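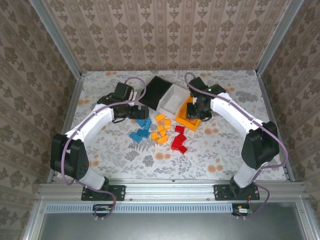 블록 작업대 안전 점검표 (덮개천, 벽지, 모서리 기둥, 블록)

장소: 우발네스(Uvalness) 공방 2층, 벽 세 면을 두른 작업대
점검일: 2021-09-20
점검: 엘레리 로허
확인: 아니발 로사노
표기: 양호 / 주의 / 조치 필요

지난번 점검표는 칸이 너무 좁아서 의견을 거의 못 적었는데, 이번에는 칸을 넉넉하게 늘렸습니다. 그랬더니 신나서 많이 적게 되네요! 급하신 분은 결과만 보시고, 다음 점검을 맡으실 분은 의견까지 꼭 읽어 주세요.

1. 덮개천

1-1. 천이 작업면에 평평하게 깔려 있는가
결과: 양호
의견: 손바닥으로 뒤쪽 벽에서 앞쪽까지 쓸어 보았습니다. 걸리는 곳 없이 쭉 미끄러져서 기분이 좋았어요. 연한 회백색 바탕에 회색 잎가지가 있고 주황색 동그란 꽃이 드문드문 있는 이 천, 저는 정말 좋아합니다. 블록을 쌓을 때 바닥이 은은하게 받쳐 주는 느낌이 나거든요.

1-2. 천이 당겨질 때 밀리지 않는가
결과: 주의
의견: 오른쪽 벽 가까운 곳을 잡고 살짝 당기면 손가락 한 마디쯤 움직입니다. 왼쪽은 꿈쩍도 안 합니다. 천 밑에 붙인 양면테이프를 오른쪽만 갈아 주세요. 테이프는 Wanus 서랍 맨 아래 칸에 있고, 새로 사더라도 한 롤에 3000원이면 됩니다.

1-3. 올 풀림, 구멍, 눌은 자국
결과: 양호
의견: 앞쪽 가장자리는 허리를 숙여서 옆에서 보아야 올이 보입니다. 위에서만 보고 넘어가면 놓치기 쉬워요. 이번에는 풀린 올이 없었습니다.

1-4. 얼룩과 가루
결과: 양호
의견: 물티슈 한 장으로 끝났습니다! 지우개 가루가 잎무늬 사이에 숨어 있으면 무늬인지 가루인지 헷갈리니, 손끝으로 만져 보고 판단하세요.

1-5. 세탁 기록
결과: 조치 필요
의견: 세탁 기록표에 마지막 줄이 비어 있습니다. 소린 버두바 님이 빨아 두신 것으로 들었는데 서명이 없네요. 다음에 오실 때 적어 주시면 됩니다. 다음 세탁은 11월입니다.

2. 벽과 벽지

2-1. 들뜬 곳, 찢어진 곳
결과: 주의
의견: 뒷벽과 왼쪽 벽은 깨끗하게 붙어 있습니다. 오른쪽 벽 아래쪽은 손톱으로 긁으면 바스락 소리가 납니다. 아직 벌어지지는 않았으니 풀을 얇게 넣고 마른 천으로 눌러 주면 충분합니다.

2-2. 무늬 이음매
결과: 양호
의견: 안전 항목은 아니지만 꼭 적고 싶었습니다. 베이지색 바탕에 회갈색과 올리브빛 갈색 꽃무늬가 세로로 줄줄이 올라가는 벽지라서, 이음매가 조금만 틀어져도 바로 눈에 띕니다. 이걸 바르신 미르체아 미허일러 님, 솜씨가 대단하십니다. 한참 들여다보고 있다가 점검이 늦어졌어요.

2-3. 벽이 흔들리지 않는가
결과: 양호
의견: 벽 윗부분을 손바닥으로 가볍게 밀어 보았습니다. 세 면 모두 든든합니다. 밀 때는 한 손으로, 체중은 싣지 마세요.

2-4. 튀어나온 핀, 못, 스테이플
결과: 양호
의견: 벽에 메모지를 꽂아 두는 습관은 이제 그만! 메모는 문 옆 Mocanu 게시판에 붙여 주세요. 핀이 블록 사이로 떨어지면 찾기가 정말 어렵습니다.

3. 모서리 기둥과 앞쪽 가로대

3-1. 은색 알루미늄 기둥의 고정 상태
결과: 양호
의견: 뒤쪽 모서리 두 기둥을 하나씩 잡고 앞뒤로 흔들어 보았습니다. 왼쪽도 오른쪽도 소리 없이 단단합니다.

3-2. 앞쪽 가로대의 볼트
결과: 양호
의견: 볼트 머리가 작아서 눈으로만 보면 풀렸는지 알 수 없습니다. 손끝을 대고 천천히 지나가면서 확인하세요. 헐거운 것이 있으면 혼자 조이지 말고 에세키엘 이바라 님께 알려 주세요. 맞는 육각 렌치를 갖고 계십니다.

3-3. 가로대 홈에 낀 것
결과: 주의
의견: 홈 안에서 먼지 뭉치와 종잇조각이 나왔습니다. 마른 칫솔로 왼쪽에서 오른쪽으로 한 번에 밀어내니 쏙 빠지더군요. 이 작업, 은근히 재미있습니다. 칫솔은 블록 통 옆에 걸어 두었습니다.

3-4. 가로대 아래 하늘색 통풍 띠
결과: 양호
의견: 네모난 틈이 천이나 종이에 가려지지 않았는지 봅니다. 덮개천을 새로 깔 때 앞자락을 너무 길게 내리면 이 틈을 덮게 됩니다. 천은 가로대 안쪽에서 끝나게 접어 주세요.

3-5. 앞쪽에 드러난 전선 주변
결과: 양호
의견: 물컵과 젖은 걸레는 이쪽으로 가져오지 않습니다. 청소는 마른 천으로만! 전선을 옮기거나 뽑아야 할 것 같으면 손대지 말고 담당자를 부르세요.

4. 블록

4-1. 깨진 모서리, 거스러미
결과: 양호
의견: 하나씩 집어서 모서리를 엄지로 돌려 가며 만졌습니다. 시간이 걸려도 이 항목만큼은 건너뛰지 마세요. 저는 이 시간이 제일 즐겁습니다.

4-2. 끈적임과 이물질
결과: 주의
의견: 두 개에서 테이프 자국이 만져졌습니다. 미지근한 물을 적신 천으로 닦고 완전히 말린 뒤 돌려놓았습니다. 블록에 스티커를 붙이고 싶으면 떼어지는 종이 스티커를 써 주세요.

4-3. 보관 통
결과: 조치 필요
의견: Zisine 통의 뚜껑 경첩이 한쪽만 남았습니다. 열 때 손이 끼일 수 있으니 교체할 때까지 뚜껑을 빼고 씁니다. 뚜껑은 선반 위에 따로 두었어요.

5. 주변 환경

5-1. 밝기
결과: 양호
의견: 작업면 가운데에서 재니 거의 500럭스가 나왔습니다. 블록의 그림자가 너무 진하지 않아서 눈이 편합니다.

5-2. 실내 온도
결과: 양호
의견: 시작할 때 26도, 끝날 때 27도. 창을 조금 열어 두니 훨씬 쾌적했습니다.

5-3. 바닥과 통로
결과: 양호
의견: 작업대 앞에 가방을 두지 않기로 한 약속, 모두 잘 지켜 주셨습니다. 고맙습니다!

조치 목록

덮개천 오른쪽 양면테이프 교체: 엘레리 로허
세탁 기록 서명: 소린 버두바
오른쪽 벽 아래 벽지 풀칠: 미르체아 미허일러
보관 통 경첩 교체: 에세키엘 이바라

확인자 의견 (아니발 로사노)

2-1은 제가 다시 눌러 보았는데 같은 곳에서 소리가 납니다. 풀칠한 다음 날까지는 그 벽에 블록을 기대어 쌓지 않도록 쪽지를 하나 남겨 주세요. 3-3의 칫솔 방법은 아주 마음에 들어서 아래층 작업대에도 바로 써 보았습니다. 먼지가 한 줌 나왔습니다.

엘레리 덧붙임: 쪽지는 게시판에 붙여 두었습니다. 아래층용 칫솔도 하나 더 챙겨 놓을게요!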